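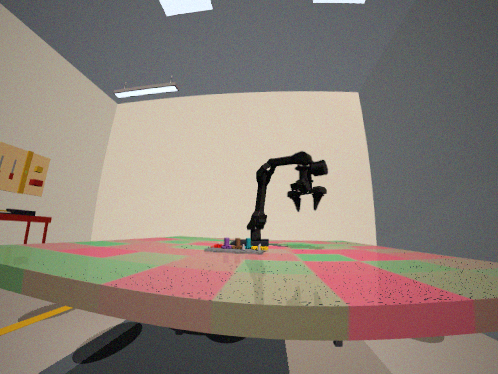 # Notebook, reconciliation bench, Saturday, January 24, 2026

Working on the guarantee-matching job for Vastell. Goal for the day: find out why undertakings issued at the branch level still drop out of the exposure report when the ledger posting is late.

## Input

- Message export from Omon, one file, 874 outgoing messages
- Ledger extract from Naria, same period, closed items included
- Branch register, typed by hand, columns not consistent between sheets

Loaded all three into the staging tables. The register needed the most cleanup. Two date formats in the same column, and the beneficiary bank is sometimes a code and sometimes a name. I mapped the names to codes with the lookup Tarmo built in April. It still works, except for banks that have merged. Those I fixed by hand and logged in the overrides sheet.

## Run 1

Strict match on reference number, amount and currency. 564 matched. The rest went to the exceptions table. Most of the leftovers are amendments and renewals, where the message carries the old reference with a suffix and the ledger carries a new one. Known problem. No action.

## Run 2

Stripped the suffix, kept amount and currency strict, allowed the value date to slide by up to 20 days. Nearly everything cleared. 23 left.

Looked at all of the leftovers one by one:

- Largest group: renewals rolled into a higher amount to cover interest on the earlier credit. The principal matches once interest is taken off. The rule can be written, but it needs the rate, and the rate is only in the loan file.
- Next: fees netted against the posting. Small differences, always on the low side.
- Four with no ledger entry under any reference. Message sent, register line present, no contingent liability booked, no margin held.

The four are the ones that matter. They all went out under the same user pair (maker and checker). Could be test data that was never purged, as the export includes the training branch. Do not send upstream until that is ruled out. Teresa Krajewska has access to the user table and will check on Monday.

## Changes to the rule set

1. Suffix stripping moved ahead of the amount test. Before this it ran after, and amended items failed early.
2. Date window is now a parameter. Was hard-coded in two places.
3. Any message without a ledger entry by end of next business day goes to its own queue. It used to sit in general exceptions with the fee differences, where it could age for weeks.

Item 3 needs sign-off from Vastell's credit side. Their current procedure has the branch clear its own exceptions, and I would like that to move to the back office at the same time. Tarmo disagrees, says the back office can't read the branch files. He has a point about the older scanned ones.

## Open

- Rate field from the loan file: ask for a feed or a one-time pull?
- Currency rounding on yen items. One passed that I think should have failed. Check the tolerance table.
- Lloyd (the old matching server, not the bank) ran out of disk during run 2. Cleared the temp folder and restarted from the checkpoint. Row totals agree before and after.
- Rerun with the training branch excluded once Teresa confirms the branch code.

Staging tables left in place. Overrides sheet is in the shared folder, second tab.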